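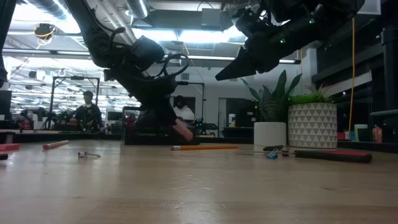 Joltamon 3 Lone Worker Alarm

$94 each, belt clip and charging cradle included
In stock, ships from our Gillotden workshop

I sell a lot of gear to people who work nights by themselves. Gate guards, parking lot attendants, the person who locks up the self-storage place after everybody else has gone home. Most of what I carry is pretty dull (flashlights, reflective vests, more flashlights) but the Joltamon is the item I get the most phone calls about, so I've put everything I usually say on the phone onto one page.

It's a panic alarm you wear. You squeeze both sides at once and two things happen – it lets out a very loud noise, and it sends a message with your location to the people you've picked. If you'd prefer it to stay quiet and just send the message, there's a slider on the back for that. I keep mine on quiet because my dog can't stand the siren.

Why I switched from the old model

I carried the Joltamon 2 for years and I liked it fine, but it had one button right on the front and people kept setting it off with their seat belts. One of my regulars, who patrols truck yards out past Skindutville, woke up his whole family twice in one week. The squeeze on the 3 takes a real pinch. You can do it with work gloves on, even the thick leather kind, but leaning on a fence won't do it.

The other big change is the clip. The old one was a bendy strip of plastic and it snapped if you looked at it wrong. The new clip is steel and it screws on, so if you do manage to wreck it you can replace the clip alone for a few bucks. I keep spares.
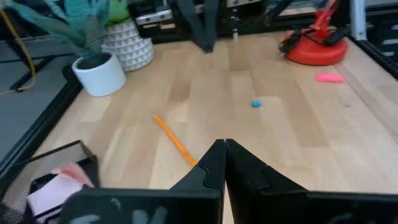 There's also a "check on me" timer, which I never thought I'd use and now I use all the time. Say you're going behind a building to look at a broken fence. You start the timer, and if you haven't tapped the alarm by the time it runs out, it buzzes against your hip for 17 seconds. Tap it and you're good. Ignore it and the message goes out. You set the length in the app, and you can save a few different lengths if your rounds vary.

What you get

One Joltamon 3 alarm in dark gray
Steel belt clip with two screws
Charging cradle and cord
Neck lanyard with a breakaway catch
Printed quick start card

You don't get a wall plug. Any phone charger you've got lying in a drawer will run the cradle.

Battery

I get 22 hours out of a charge with location turned on, and I'm in the hills with bad signal, where these things work harder. That's a long shift plus a forgetful evening. When it's getting low it gives you a double buzz, and then another one later that's harder to ignore. If two guards share one alarm across shifts, please buy a second one! I know that sounds like a sales pitch. But the cradle needs time with it, and a handover at six in the morning is exactly when somebody forgets.

Signal, and where it won't work

The alarm has its own SIM in it, so you don't need your phone on you once it's set up. The service plan is billed monthly and you can pause it, which is handy for seasonal sites. I've got the current plan prices on a separate page because they change and I'm bad at updating two places.

It won't get a message out where there's no cell coverage at all. Basements are hit and miss. Shipping containers are mostly miss. If your site has a dead corner, walk it with the alarm in test mode before you rely on it, and write down where the light goes red. The siren works anywhere, of course, but a siren is only as good as whoever can hear it. 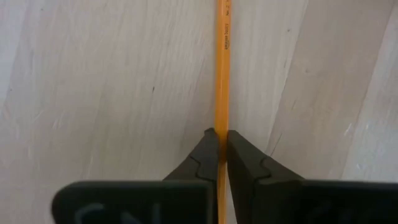
If the dead spots turn out to be bad, call me before you buy a whole set. There's a signal booster made by Csonka that helps at some sites and does nothing at others, and I'd rather talk you through it than have you mail it back.

Who gets the message

You can add contacts in the app, by text or by call. My advice is to put somebody awake at the top of the list. It sounds obvious, and yet people put their spouse first, and the spouse is asleep with the phone face down in the kitchen. A dispatcher or a shift supervisor is a better first pick, with family further down.

The alarm does not call the police or the fire department by itself. Please read that again if you're buying for a team. A person on your list has to make that call, so agree ahead of time on who does it and what they say. Have the street address of the gate written down, too, since a dot on a map in the middle of a big lot doesn't tell an officer which road to come in on.

Andor Fekete, who does my repairs, also asked me to mention the rubber flap over the charging contacts. Push it closed. Rain is fine, a dusty site is fine, but wet grit under the flap is most of what lands on his bench.

Setting it up

Charge it full first. Then download the app, scan the code on the bottom of the cradle, and add at least one contact. Send a test message and wait until that person tells you they got it. The first location fix is slow and you need to be outside for it, so don't panic if it sits there blinking for a while in the driveway. After that it's quick.
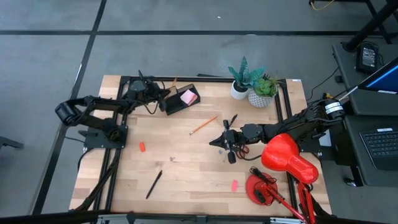
For teams, you can manage all the alarms from one login and name each one. Name them after the post and not the person. "North gate" stays true when somebody quits, and it's what you want to see on the screen when a message comes in.

Questions I get a lot

Can I wear it on a vest? Yep. The clip takes webbing or a belt, and it holds upside down.

How loud is it? Loud enough that I won't test it in the shop anymore. Wear ear protection if you're trying out a bunch of them.

Can my boss see where I am all day? Only if location sharing is on in the team settings, and the alarm shows a small blue light when it is. Talk about it before you hand them out. People take it a lot better when they've been asked.

Do you take old ones in trade? I do, any Joltamon 2 in any shape, for store credit.

Returns

Send it back within the month if it doesn't suit you, scuffs and all. Just cancel the plan first or they'll keep billing you.

Bianka Farkas
Page updated 17 February 2026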